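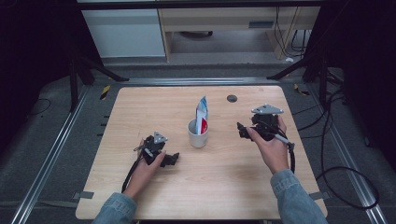
The white cup, on what looks like toothpaste duty.

So October has been the month of the bathroom shelf. I know, thrilling. But we've had nowhere to put anything since the old cabinet came off the wall, and I got properly fed up of fishing for my toothbrush behind the mouthwash every morning at half six with one eye open.

The plan was a nice wall unit. I'd picked one out and everything, a Juška with the little sliding door, and then I measured the gap next to the basin. The gap is 661 mm. The unit is 674. I measured it again with Ona's tape measure in case mine was wrong (mine is from a cracker) and got the same number, so that was the end of that. Ott said he could plane a bit off the side. Ott says this about most furniture and I have learned to change the subject.

So I've gone down the cup route instead, and I'm a complete convert! I had a white cup sitting about, short, no use for tea because it holds three sips, and it turns out quite a lot of bathroom stuff will live happily in a cup if you let it. The tall box goes in on its end and sticks up well over the rim, so you can spot it from the door. I thought it would tip over, being such a little cup, but standing a box in it upright is fine as long as you don't lob anything else in on one side.

I tried a few other things first:

A jam jar. Looked lovely for a day, then got a ring of white gunk at the bottom that I could see from the bath.

A soap dish from Fullasent that I was given for my birthday. Too shallow for anything but soap. It's now got soap in it.

One of those bamboo drawer dividers. Went furry. Don't.

The cup just goes in with the washing up. And if I drop it I'm out the price of nothing, whereas when Kumiko dropped her posh marble tumbler it took a chip out of the basin as well, and she's still cross about it.

My one rule now is one cup, one job. Toothpaste in one, brushes in another, and a third for the bits (tweezers, nail scissors, that tiny comb that came with something). I've ended up hunting for short cups in every charity shop between here and the station and came home on Tuesday with 2 more, 11p change in my pocket and no bread, which was what I'd gone out for.

Still to sort: where spare tubes go. At the moment they're in a shoebox under the spare bed and we keep forgetting, so we keep buying more. I also haven't worked out what to do about the hairdryer, which will not go in a cup, I have tried. Sarmīte hangs hers off a hook on the back of the door and swears by it, but our door is that hollow sort that won't hold a screw, so I might try one of the over-the-top hangers and report back.

If anybody has a shelf that fits in 661 mm and isn't the price of a small car, please shout. Oh, and the Juška sliding door one is still in my online basket. I look at it sometimes.

Filed under: Home, Bathroom, Small spaces

4 comments | 11 shares

You might also like
The great airing cupboard clear-out
Tea towels I have loved
Painting the hall, part 2 (the ceiling)
Can you descale a kettle with lemons?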